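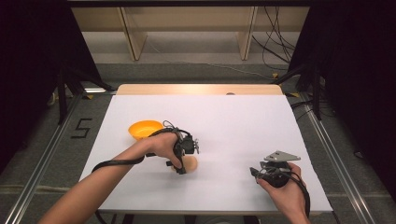
Jan 15, 2021

Nodum, the small studio behind the puzzle game Clarnum, has confirmed that the console version will come out in November. The PC version has been on sale for 20 months and will receive the same content as a free update.

The console edition adds eight new chapters and a local mode for two players, which fans have requested since the first demo. In total the game will have 303 puzzles. Saved games can't be moved from PC to console, and the studio says it has no plan to change this.

"We wanted to bring it out in spring, but the text was too small on a television and we had to draw all the menus again," said producer Tahmineh Zarei. The music is again by Shahab Moradi, who has recorded new pieces for the added chapters.

A boxed edition will be sold by the publisher Kovács. It is limited to 1,372 copies — each one with a printed map of Tirndale, the valley where the story takes place. Orders open later this year, and the price is not yet known.

Players who own the PC game can try the first new chapter earlier, in a test branch. Nodum asks them to report mistakes in the forum and not by e-mail.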